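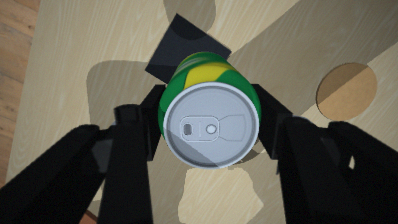 Talk for the recovery breakfast, Lennox hall, 19th June
Speaker's notes. Allow 25 minutes, less if the bacon is late.

Opening
Say good morning. Wait for the urn to finish making its noise.

I was asked to give my testimony. I said I'd given it here already, and was told that most of you had forgotten it. So I've written a different one, which covers the part after the good bit.

You know the usual shape. Life was a mess, I met the Lord, the music swells. I have told it that way myself and it's true as far as it goes. Mine went: drinking, lying about drinking, losing the job at Prilliser, losing the licence, on my knees on the lino in a rented kitchen in Clondutent. God met me there. I have never doubted it. I did doubt quite a lot of what came next, and I'd like to spend the morning on that.

(Pause. Have some water. Don't apologise for the water.)

The morning after
I woke up saved and with a headache. I had imagined that grace would see to the headache.

The power bill was still on the fridge, same amount. My sister still wasn't taking my calls. I rang her to say I was a new creation and she said the old one owed her 300 dollars. I thought that was unspiritual of her. I was in a position to think so for at least a day, having been a Christian since the previous evening.

Read here: 2 Corinthians 5:17. Read it slowly, then go on to verse 18, because people always stop at 17. "All this is from God, who reconciled us to himself through Christ and gave us the ministry of reconciliation." I had enjoyed verse 17 enormously. Verse 18 had my sister in it.

The first church
I went along to a little fellowship at Hurano, mainly on the grounds that it was within walking distance, and I was walking everywhere. I expected to be welcomed like the prodigal. I was welcomed like a bloke who'd come in late and sat in somebody's seat.

They did ask me to share my story. I was very good at it. I'd had years of practice telling stories to employers, magistrates and bottle shop staff, and this one had the advantage of being true. People cried. I was asked to tell it again the following month, and by the third go I had noticed where they cried and was leaving a little gap for it.

(Leave a gap. See if anyone laughs. If not, carry on.)

I had swapped one way of being looked at for another. I was sober, and as vain as a rooster.

January
This is the hard section. Don't rush it and don't make it funny.

In January I drank again. There was no tragedy behind it. It was hot, I'd had an argument over roof guttering, and I walked in and bought it like a man buying milk. It went on for five days.

I'd told the story so well by then that I had nowhere to put this. It had an ending, and the ending had been stood up and clapped. So I stayed home from church and told people I had a virus. I prayed, if you can call it that. I mostly lay on the couch and informed God that He had picked badly.

What I remember is that He didn't argue. I kept waiting to feel thrown out and the feeling never arrived. What arrived was Psalm 130, which I only knew from its being printed on a tea towel in that kitchen. "If you, Lord, kept a record of sins, Lord, who could stand?" I had dried plates with that for a year.

On the Sunday I went back and told them. I told it badly. No gaps. An old woman in the second row, who had never said a word to me beyond a remark on where I was parking my bike, came and sat beside me and gave me a mint. Neither of us spoke. I've had longer sermons that did less.

What I'd say to someone new
Keep this short. They can smell a list coming.

If you have been forgiven this week, you'll still need to ring the bank. Ring them sober, in the morning, with a pen.

Ring a person as well, before you want a drink if you can manage it. I was always going to do it afterwards.

Don't be in a hurry to get up on a platform. (Acknowledge platform. Acknowledge self on it.) The Lord can use your story, and He is not short of stories. He'd likely be just as glad to see you wash up.

And if you fall over, come back the next Sunday. If you can't face the front door, the kitchen door at the side is generally propped open with a brick.

My sister
They will want to know. I paid her back in instalments. The last one took me past the amount, so I asked for change, and she laughed, the first time she'd laughed at anything of mine in years. We have lunch now. She doesn't come to church and thinks the singing goes on too long. I've brought this up with the Lord and I suspect He's on her side about the singing.

Closing
I'm 54. I used to call the lino in Clondutent the end of my story, and I told it as the end in more than one hall. These days I put it fairly near the front.

Read Philippians 1:6. Put the Bible down before praying; last time I knocked the microphone with it.

Pray. Include those who aren't here because they've got a "virus".

Then thank the kitchen, remind everyone that the side door sticks, and sit down before they ask for questions. If they do ask, the guttering is still not fixed.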